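February 1, 2023

Finished Javmont last night, all 12 episodes of it, and I'd like January back. I was promised a slow-burning space thriller. Slow it certainly was. By episode four the crew were still arguing over who had left the airlock door unlatched, and I had ironed every shirt I own, plus two pillowcases that didn't need it.

The trouble is that it looks marvellous. The mining colony at Stostonness is all fog and rusty ladders, and the opening shot made me put down my toast. Then somebody speaks. There is a scene in the ninth episode where the captain explains gravity to the ship's engineer, who I would have hoped had come across it before.

I watched it dubbed at first, which was a mistake. The captain sounded like a man selling conservatories. Went back to subtitles from the third episode and it improved a little, though whoever wrote them had a great fondness for the word "whence".

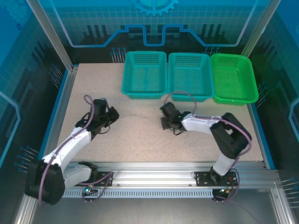 Three baskets, all empty.

The ending, for the record, so that I don't forget and start it again in a year's time: the signal was coming from inside the colony. I guessed this in episode two, said so aloud to the kettle, and then sat through ten more hours hoping to be wrong. The last 15 minutes are quite good. A door closes, the music stops, and you get one long look at the ice. If they'd made a film of it I'd be telling everyone at work.

There is going to be a second series, naturally. Clokik, the website I go to for reviews when I want to be cross, gave it 17 out of 20 and called it "bruising". My backside would agree.

Tonight I've got Pangaribuan lined up, a single film, under two hours, with boats in it. The blurb says "meditative". I've put the ironing board back up just in case, and there's half a lasagne to finish.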